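Orange plastic bottle, label all in Chinese, is it safe to use or just bin it?

Posted by Flora Drummond
August 22, 2018
Viewed 236 times 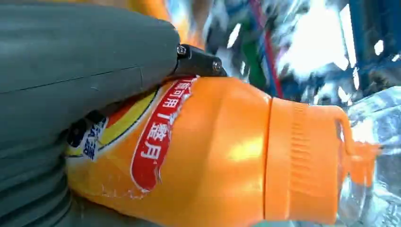 Hi all, bit of a daft one. Clearing out the cupboard under the sink at my aunt's old flat and came across a bottle I can't make head or tail of. Bright orange plastic, wide at the base and narrower up at the neck, red band down the label with white Chinese writing on it. Bit of yellow stripe too. Theres a small white bit with blue print as well but I can't read that either.

She let the room out to students for years so it could be anyone's. It was in with the washing up liquid, a tin of Troltisano polish and a packet of dishwasher salt gone solid. So my guess is a cleaner of some sort but I don't want to guess wrong. Lid's on tight, something sloshing about in there, haven't opened it.

What I'd like to know
- can anyone read any of it
- if it's a cleaner, is it ok to use up on the hob and the tiles, hate wasting things
- if not, how do I get rid, can it go down the sink

Flat has to be emptied by the end of the week so quick answers very welcome. Have already filled two crates and I'm nowhere near the back of the cupboard. Thanks in advance.

Waldemar Walczak
Member, 82 posts

I had one year of evening class so dont take my word as gospel. One character on the blue bit looks like 清, which is clear or clean, turns up in lots of words. Could be part of "cleaning" but it also turns up in words for refreshing, light soup, all sorts. On its own it proves nothing. On the red there is 可用, that's "can be used" or "usable". Used for what, no idea, you'd need the rest of the line. And a letter T, then two more that look like a name to me, but could be wrong.

So no, can't tell you what's inside. Would be happier if you turned the bottle round and did the back. Back label is where they put the small print, same as here. Look for:

成分 = ingredients
用途 = what it's for
注意 = caution
保质期 = how long it keeps

If you find the last one there is normally a number with 年 (year) or 月 (month) after it. Put your phone translator on that side, flat as you can, good light, a bit at a time. Curved bottles make a mess of it, mine once told me a jar of pickles was a railway. Turn the phone so the writing is upright, it hates sideways text.

Morag MacLeish
Moderator, over 1,000 posts

Please don't use it on the hob. Or anything. I know it's a waste but it's one bottle.

Longer version, typing this on my break so excuse the state of it.

1. Don't open it to sniff. People always do. If it's bleach or a strong acid you'll get a noseful, and an old cap can spit.

2. Don't pour it down the sink, and not the loo either. You don't know what went down there before it. Bleach and an acid limescale remover together give off chlorine gas, bleach and ammonia is nearly as bad. Same goes for tipping all the odds and ends into one bottle to save room. Please no.

3. Keep it upright with the cap tight. Stand it in something that'll hold a leak, old washing up bowl or a bucket. If the plastic's gone brittle or sticky, gloves on and put the whole thing in a second tub with a lid. Not a carrier bag, they split.

4. Don't decant it and don't peel the label. Even if you can't read it, someone at the tip may be able to, or they can look it up. Once the label's off it's a mystery bottle and they're much fussier about those.

5. Stick a bit of masking tape on, away from the print. "UNKNOWN, poss. cleaner, found under sink". Biro is fine.

6. Ring the council and ask which recycling centre takes household chemicals. Not all do, and some want you to book. Tell them it's unidentified. Ours has a locked cage for it and you hand it to the staff, you don't chuck it in a skip yourself. Could be free, could be a small charge, depends where you are.

While you're at it take the other stuff you won't use. The dishwasher salt can go in the ordinary bin, its only salt. Polish tin if it's empty and dry is usually ok with metals, if there's still some in it put it with the chemicals. Washing up liquid, just use it, or give it to whoever's helping you.

And keep the bottle well away from any kids or dogs while you're packing. Bright orange, could pass for squash. On a high shelf, not on the floor with the crates.

If you get a proper translation off the back and it says plain washing up liquid or something, then fair enough, you know where you are. Though I'd still want to know how old it is. And look for hazard symbols on the back while you're there, those don't need translating. Diamond with a red edge, or the older orange square.

Lachlan MacAulay
Member

just bin it?? its one bottle. had a Jakia oven cleaner sat in the garage for years, black bag, gone. life's too short

Morag MacLeish
Moderator, over 1,000 posts

Lachlan no. Bin lorries crush the load and the lads on the back get whatever squirts out.

Flora Drummond

Thank you both, and Lachlan I suppose. It's in a bucket on top of the wardrobe with tape on. Rang the council, was in the queue for ages, they do take it but need 24 hours notice so it's booked in. Will try the back label with the phone tonight when I've got a lamp over here, the kitchen light's gone. Waldemar I'll type out whatever I get. Also found three more tins behind the u-bend, English ones at least.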